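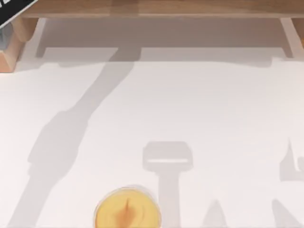

Diese Website verwendet Cookies. Mit der weiteren Nutzung stimmen Sie dem zu. Einstellungen | Akzeptieren

Forum Versicherungsrecht > Haftpflicht und Deckung
Thema: Versicherer lehnt Abwehrdeckung ab — Vergleich trotzdem schließen?
Eröffnet am 6. Juli von Bandomance

Bandomance
Betriebshaftpflicht, kleiner Montagebetrieb, GmbH. Ein Kunde macht einen Wasserschaden geltend, Forderung 26.000 Euro. Schaden fristgerecht gemeldet. Der Versicherer lehnt Deckung ab und beruft sich auf den Ausschluss für Erfüllungsansprüche. Abwehrdeckung wird ebenfalls verweigert. Der Kunde bietet jetzt außergerichtlich 9.000 Euro zur Abgeltung an, Frist läuft in zwei Wochen ab. Frage: Verliere ich den Freistellungsanspruch, wenn ich ohne Zustimmung unterschreibe?

Noiphan
Ein Anerkenntnis- und Befriedigungsverbot kann der Versicherer nach § 105 VVG nicht mehr wirksam so vereinbaren, dass er bei einem Verstoß leistungsfrei wird. Das heißt aber nicht, dass er an den Vergleich gebunden ist. Bindend ist die Feststellung nach § 106 VVG nur »mit bindender Wirkung für den Versicherer«. Ohne Zustimmung musst du im Deckungsprozess im Zweifel darlegen, dass der Haftpflichtanspruch in dieser Höhe bestand.

Kovberg
Das gilt für den Normalfall. Hier ist die Deckung insgesamt abgelehnt. Wer den Rechtsschutz zu Unrecht verweigert, überlässt dem Versicherungsnehmer die Regulierung zur freien Hand und muss das Ergebnis gegen sich gelten lassen, solange der VN nicht leichtfertig handelt. Ich würde unterschreiben.

Noiphan
»Zu Unrecht« ist doch gerade der Streitpunkt. Wenn der Ausschluss greift, nützt die beste Dokumentation nichts. Was genau verlangt der Kunde? Nachbesserung der Montage oder Ersatz für Boden und Wände?

Bandomance
Beides. Von den 26.000 entfallen nach seiner Aufstellung 30 Prozent auf die Neumontage, der Rest auf Estrich, Parkett und Trocknung.

Noiphan
Dann ist die pauschale Ablehnung angreifbar. Die Neumontage ist Erfüllung und in aller Regel nicht gedeckt. Estrich und Parkett sind Folgeschäden an anderen Sachen, sofern keine weitere Klausel entgegensteht (Tätigkeitsschäden prüfen, auch die Sublimits). Im Vergleichstext die Positionen trennen. Eine Pauschalsumme »zur Abgeltung aller Ansprüche« führt später zum Streit über die Quote.

Leser
Kurze Zwischenfrage eines Mitlesenden: Gibt es die Möglichkeit, dem Kunden einfach den Anspruch gegen den Versicherer abzutreten und selbst nichts zu zahlen? In den USA ist das wohl verbreitet.

Kovberg
Abtretung an den Geschädigten geht, § 108 Abs. 2 VVG, sie darf in AVB nicht ausgeschlossen werden. Der Freistellungsanspruch wandelt sich dann in einen Zahlungsanspruch um. Das amerikanische Modell lässt sich trotzdem nicht eins zu eins übertragen. Ein Vergleich über eine hohe Summe, aus der gegen den VN nie vollstreckt werden soll, riecht hier schnell nach Kollusion.

Noiphan
Einverstanden. Zusätzlich: Der Kunde trägt dann das Deckungsrisiko und wird sich das bezahlen lassen oder die Abtretung nur erfüllungshalber annehmen. Im zweiten Fall bleibt die GmbH in der Haftung.

Bandomance
Selbstbeteiligung beträgt 500 Euro, das ist unkritisch. Vorgehen jetzt: Vergleichsentwurf mit getrennten Positionen an den Versicherer, Stellungnahme innerhalb von neun Tagen erbeten, Hinweis auf die Folgen der Ablehnung. Ist das zu kurz?

Kovberg
Reicht. Die Ablehnung liegt ja schon vor, streng genommen brauchst du keine Frist mehr. Zugang nachweisbar machen.

Noiphan
Sehe ich anders, die Frist würde ich in jedem Fall setzen, und bei der Gelegenheit den Kunden um Verlängerung bitten. Außerdem vor der Unterschrift einen Fachanwalt über die Bedingungen schauen lassen. Die Klauseln weichen je nach Tarifgeneration erheblich voneinander ab.

Bandomance
Verlängerung ist angefragt. Die Bedingungen sind 40 Seiten lang, Tätigkeitsschäden stehen drin mit eigenem Sublimit. Gebe alles zum Anwalt und melde mich, wenn der Versicherer antwortet.

Zuletzt aktualisiert: vor 2 Tagen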